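Ticket 901
Category: Tenant portal, maintenance requests
Property: Rellard Residences
Status: Resolved

Summary
Residents at the Rellard property reported that lost-property listings submitted through the Zameo portal were saved without a category. Uncategorized listings do not appear in the public search, so residents could not find or claim items.

Initial findings
The portal accepted each submission and issued a confirmation number. The category field was blank in the stored record. Listings entered at the front desk were not affected - only those sent from the mobile form. Clearing the browser cache and signing in again made no difference.

A listing entered on Sunday was used as the reference record for testing.

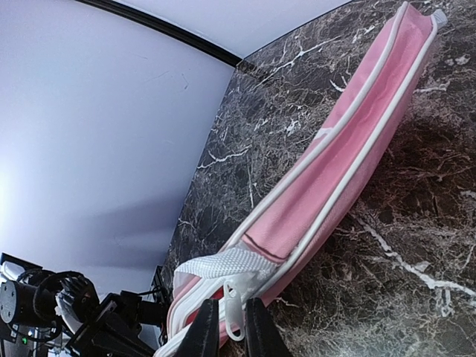

Attachment 1: Long pink fabric item with white piping, on dark marble.

Cause
The June update to the mobile form raised the description limit to 800 characters and renamed two category codes. The Brundero database continued to expect the old codes and discarded the new ones without an error message.

Action taken
The code table was corrected and the mobile form was republished at 18:00. Affected listings were assigned a category by hand and now appear in search.

Follow-up
Front desk staff at the Matoušek building use the same form and have been asked to report any blank category under this ticket number. Residents do not need to resubmit listings. A request for a visible error message has been logged separately with Zameo support.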